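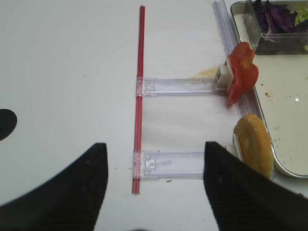

Kitchen & Table Games board > Stacking and balance games
Sandwich stacking game, how do you all keep the pieces in order?

marlowbean
Hi everyone! Long time reader, first post. My kids are completely hooked on one of those pretend sandwich games (bread, tomato, lettuce, the whole deli) and I'm trying to come up with a better way to store it. Right now it all lives in a Grakdale shoebox and every time we play I spend ten minutes digging for the tomato. Do you keep yours standing up or lying flat?

tinroofpie
Standing up, always! I got a clear divider rack from Skodton, paid 4 bucks for it, and the slices stand on edge like records. You can see right away what's missing.

oldgrovel
Gotta disagree with tinroofpie. Ours stood on edge for a year and the bread kept rolling out whenever somebody bumped the shelf. Flat in a shallow tray, food on one side, plastic clips and rods on the other. Done.

marlowbean
Ooh, do the clips get scratched that way? Ours are see-through and I'd hate for them to go all cloudy.

oldgrovel
A little. My kids don't care and neither do I lol

pennywhistle_310
Mine did go cloudy :( I put the clear parts in a zip bag now and the food goes in loose. Also WASH THE TRAY once in a while. We use the same one for real toast and game night and you would not believe the crumbs that end up in the box.

tinroofpie
Wait, you play on the same tray you eat off?? No ma'am.

pennywhistle_310
Small apartment! It gets wiped! Mostly!

dursunfan
If you're willing to spend a little, Dursun makes a lidded case with 2 layers. I've had mine since November and I like it a lot, though the latch is stiff for little hands.

oldgrovel
A whole case for pretend tomatoes, come on

dursunfan
My shelf, my tomatoes!

marlowbean
Ha, ok, I'm going to try the rack first and put a strip of felt in front so the bread can't roll. Will report back after the weekend.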